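What Is a Database Index?

A database is a collection of information kept on a computer so that it can be found again. Schools use one to store names and classes. Shops use one to store prices.

Most databases keep information in tables. A table has rows and columns. In a library table, each row is one book, and the columns hold the title, the author and the shelf number.

Finding a row the slow way

Suppose the library has 2000 books and you want the one called "Owls at Night". Without any help, the computer starts at the first row and checks the title. If it does not match, it checks the next row. This is called a full scan. If the book is in row 59, the computer has to read 59 rows to reach it. If the book is in the last row, it reads all 2000.
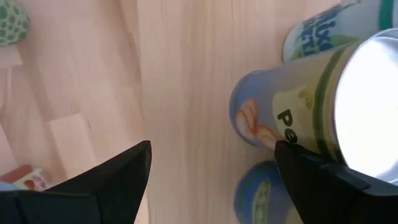
An index makes this shorter. It is a second, smaller list that the database keeps beside the table. The list holds every title in alphabetical order, and next to each title is the number of the row where the full record is stored.

Finding a row with an index

Because the list is in order, the computer can begin in the middle. If the middle title starts with M, then "Owls at Night" must come later, so the first half can be ignored. The computer looks at the middle of what is left and does the same again. With 100 titles, it never needs more than seven looks. With 2000 titles, it never needs more than 11.

What an index costs

An index takes up space. It must also be changed every time a book is added or removed, which makes saving slower. For this reason, people who build databases only index the columns that are searched often.

Try it yourself

Write 50 words on 50 cards and mix them up. Ask a friend to choose a word, then turn the cards over one at a time until you find it. Now sort the cards into alphabetical order and search from the middle. Write down the number of cards you turned each time.

Words to know

Row: one record in a table.
Full scan: reading every row in turn.
Query: a question sent to a database.

Written by Harvey Robichaud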